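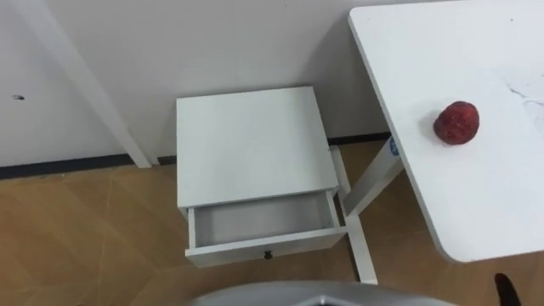
# Humanoid pulls the drawer fine for the first bit, then the whole nightstand comes along

**Rhea Lumanlan**

Hi all, long post, sorry in advance. I'm part of a small group building a humanoid in a shared workshop called Mostura, and we've been stuck on one stupid drawer for longer than I'd like to admit. The robot is named Dornano. The body was bought as a kit and we did the wiring, the hand mounting and all of the control code, so any of those could be the culprit and I've stopped trusting all of them.

The job is meant to be simple. Pull the drawer open, pick up the red fruit from the table, put it in the drawer, push the drawer closed. The fruit part isn't great but I know what's wrong there (it squeezes too hard and the thing pops out sideways, that's a tuning job for another night). The drawer is the part I can't figure out.

What happens is that it gets its fingers on the front of the drawer, starts pulling, and everything looks really good up to about a hand's width. Then one of two things. Either the drawer stops and the nightstand starts creeping over the floor toward the robot, or the fingers slide off and the arm jerks back to wherever the controller thought it should be by then. The first kind is more common. If I open the drawer by hand I can feel that it gets a bit stiff at 90 mm or so, but it does open, and I'm not pulling hard. 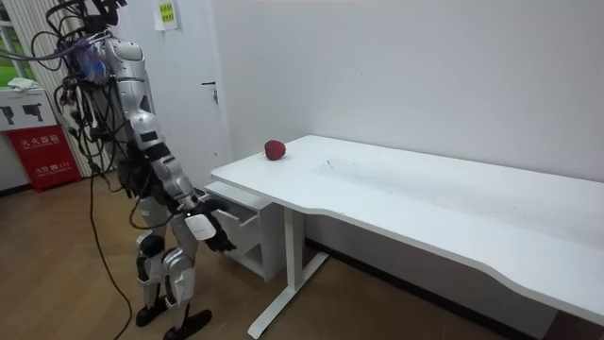
I've been running the arm in plain position control, with a path that goes straight back from the drawer front. I get the path from where the head camera thinks the front edge is, at the start of the pull, and then I don't look again until the arm stops moving. I know that's lazy. It's a white drawer in a white nightstand next to a white table against a pale wall and my detector hates all of it, so I take one good reading and run with it.

Things I've tried:

- Slower pull. Same thing, only slower, and now you get to watch it go wrong.
- More grip force. Fingers slip less, nightstand moves more.
- Rubber feet under the nightstand. Helped for an evening, then the dust on the floor got to them.
- Moving the whole robot closer so the elbow is more bent at the start. I thought this was the fix! It worked a bunch of times in a row and then quit working the next day with nothing changed, as far as I know.

I've logged 484 pulls by now, good and bad, with joint positions and motor currents for each one. The current in the elbow climbs before every failure, but it climbs before a lot of the good ones too, so I can't just put a threshold on it and call it done.

Marilou Bañez, who did the cabling with me, thinks the whole thing is mechanical and that I should quit messing with the software. I think it's software and she should redo the cables (kidding, mostly). Before we spend the rest of the spring arguing, has anyone here got a humanoid or even a bench arm to open a cheap drawer over and over? Do I bolt the nightstand to the floor and move on with my life? I'd hate to, it feels like cheating, and I want to show this at our open evening in June with furniture that people recognize as furniture.

---

**Wilfredo Enriquez**

bolt it down. or put a cinder block on the bottom. you're testing a robot, you're not selling nightstands

also wax the runners. candle stub works. whoever designed those cheap runners never had to open one

---

**Tumelo Pillay**

I'd hold off on the bolts for a bit. I had nearly the same trouble with a bench arm and a kitchen drawer, and bolting the cabinet down only hid it - the arm then pulled the drawer front half off its screws and I got to spend a Sunday with wood glue.

The line that jumped out at me was "straight back from the drawer front" with one camera reading at the start. How square is the robot to the drawer when it begins? If your straight line is off by even a few degrees, you're fine at first, there's slop in the runners and the drawer just goes along with you. The farther you pull, the more you're pushing it sideways, and then it wedges. From that point you aren't opening a drawer anymore, you're dragging a box around by its lip. A hand's width before things go bad fits that really well. It would also explain why your luck changes from one day to the next with nothing touched. Somebody sweeps, the nightstand gets nudged a tiny bit, and your angle is different.

Here's an easy way to find out. Put a strip of masking tape on the floor along the side of the nightstand and another where the feet go, and do a batch of pulls with everything on the tape. Then turn the nightstand a little one way, do another batch, and turn it the other way. If the stopping distance moves around with the angle, you've got your answer, and it didn't cost you anything but tape.

For the fix I'd go to something softer than position control. You don't need fancy force sensing for this. What I did:

1. Keep the arm fairly stiff in the pulling direction and make it loose side to side. If your controller lets you set stiffness in the hand's own directions, it's one line of numbers. If it only lets you set it per joint, loosen the shoulder joint that swings the arm sideways and see how far that gets you.
2. Pull a short distance, read where the hand really ended up, and use that to bend the line. The drawer will show you which way it wants to go if you let it. I re-aimed every couple of finger widths and it looked surprisingly natural, a bit like a person doing it while talking to somebody else.
3. Set a limit on total pull force, and when you hit it, back off a touch and wiggle before trying again. Wiggling is what you do with your own hand on a sticky drawer and there's no shame in it.

On your current threshold, try looking at the elbow and the sideways shoulder joint together. When my drawer was only stiff, the pulling joint went up by itself. When it was wedged, both went up. I'd be very curious whether your logs show the same, and you've got plenty of them.

One more thing, on the grip. If the fingers are hooked over the top of the drawer front they also push down on it as the wrist tilts, and that loads the runners too. Have you tried going for the knob? It's small, so I get why you'd avoid it, but even with two fingers on it you pull from the middle and lower down. It's dark on a white drawer too, so your detector may finally have something to like.

---

**Teodoro Manalo**

Tumelo's got the main thing, I think, so I'll take Marilou's side of it. She may not be wrong either.

Look at that cable bundle! I've built one just like it, so no judgment. But a bundle that thick is a spring. When the arm reaches out, the cables that go down past the shoulder get pulled or bent, and they push back, and your controller has no idea. In position control it just pays for it in current and you never notice. The day you make the arm soft, like Tumelo says, you'll notice right away, the arm will drift toward wherever the cables want it to be and you'll blame the new code. So sort this out first or at least measure it.

Measuring is easy. Take the nightstand away, run the same pull in empty air, slowly, and log the currents. Then have someone hold the bundle up and away from the shoulder, by hand, and run it again. If the two curves sit on top of each other, cables are off the hook and Marilou owes you a coffee. If they don't, you can subtract the air run from your real runs, and I bet that messy elbow current gets a lot easier to read. I did this with a Naltex arm at our space, and before that I was chasing numbers that were mostly cable.

If it's bad, don't redo everything. Pick the cables that cross the shoulder, leave a loose loop there, and tie them on both sides of the joint and never on it. Spiral wrap over zip ties if you can, zip ties make the bundle stiffer than you'd believe. Hang the rest from overhead on a bit of bungee. And watch for anything on the floor near the feet, I've stepped a robot on its own cable and it isn't a fun evening.

Rubber feet: wipe the floor first, then the feet, every time. Or a scrap of that grippy shelf liner under the legs. That isn't cheating in my book, people do it at home.

I don't agree with the candle, by the way. It gets gummy with dust. Dry silicone spray if you have to.

---

**Rhea Lumanlan**

Wow, thank you, this is way more than I hoped for. Quick update before I head back in.

I did the tape test with the angles. Turned one way, it stops earlier, every time. Turned the other way, it goes 70 mm farther than it ever did and then the fingers run out of arm before anything sticks. So yes, I've been pulling crooked this whole time, Tumelo, and the robot was standing a little off square just about every night I thought the code was broken. I've got the re-aiming half working. The sideways loosening I can only do per joint and it's a little wobbly, so I'm going to try the air run with Marilou holding the cables before I touch the gains again.

She read this thread over my shoulder and would like it noted that she asked for bungee a long time ago.

The knob I'm saving for last. My detector does see it, which is a nice change, but the fingers are clumsy that low down and one of them keeps tapping the drawer front first. If anybody has a finger pose for a small round knob that they're happy with, post it, I'll try anything. Wilfredo, the cinder block stays in reserve for June.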